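Home Courses Schedule Readings Staff Contact

Teaching by Demonstration: Notes for Session 13
Instructor: Gladys Wanyama
Tuesday, November 13, 2018

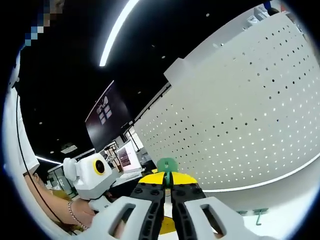
1. Scope of the session

Students have so far written motion by hand, one waypoint at a time. This session covers the two ways of obtaining motion from a person: guiding a gripper directly, and operating an arm from a distance. Both are used in the second laboratory assignment.

2. Direct demonstration

The demonstrator holds a gripper and performs the task with it. The camera travels with the tool, so the jaws stay in nearly the same part of the view while the room moves behind them. A wide lens is preferred. Straight edges will look bent, as a flat pegboard would, and the recordings must be corrected before any distance is measured from them.

Three points deserve attention in the laboratory:

- Approach the object at the speed the arm can follow. The Mastex arm will reject a recording that exceeds its joint limits.
- Keep the free hand and forearm out of the working area unless the task requires them.
- Close the jaws fully before lifting, and hold for one second.

3. Remote control

The operator moves a leader device and the arm copies it. Recordings made this way need no conversion to joint angles - they are joint angles already. The cost is time. In the July trial, the Wakham group recorded 100 demonstrations by hand in the period it took to record 18 by remote control. Operators also lose the sense of contact and tend to press too hard on the table.

4. Assignment data

The shared set holds 1,463 demonstrations in the Phan format, covering picking, placing and hanging. Read the index file first. Recordings marked R contain a failed attempt followed by a recovery and are to be kept in the training portion.

Each pair will submit one trained policy and a written comparison of the two methods, two pages at most. Bookings for the laboratory are made through the Prurnton system. Students who have not completed the safety form may observe but may not operate the arm.

5. Reading

Course reader, chapter 6, through the section on time alignment. The section on reward learning is optional.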